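Open day at Nidora: an afternoon among the grippers

18 August 2023

I had my name down for the two o'clock tour at Nidora, and I was there by one, pacing the car park like a child outside a sweet shop. Fifty-nine of us had signed up. We were split into groups and sent upstairs, past the canteen, to where the arms live.

What I loved straight away is that Nidora doesn't tidy up for its robots. The team wants them to cope with desks like mine (and, I suspect, like yours), with cables, papers and all the other stuff that piles up by a Friday. Their arm is called Sunach, and it looks at the job through a small camera down by its fingers, so it sees everything from very close and rather low.

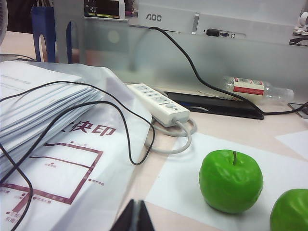
Fruit is a favourite test, our guide told us. An apple is round, smooth and only too happy to roll off, and the fingers have to come down either side of it without sweeping up a cable on the way. Sunach has 500 practice runs behind it on fruit alone, and the team still argues over how hard it should squeeze!

Then came the part I'd been waiting for: we got a go ourselves. You hold a pair of handles, the arm copies you, and for the first minute you are hopeless. I was, anyway. A girl in front of me, who can't have been more than ten, took to it at once and had to be asked twice to give the handles back.

Downstairs, Pisis had brought a sorting machine with 19 trays, noisy and great fun to watch, and El Khatib was letting people take old joints apart with a screwdriver. I stayed far too long at that table and came home with oil on my cuffs.

Nidora opens its doors again in October. Places are free, but you do need to book.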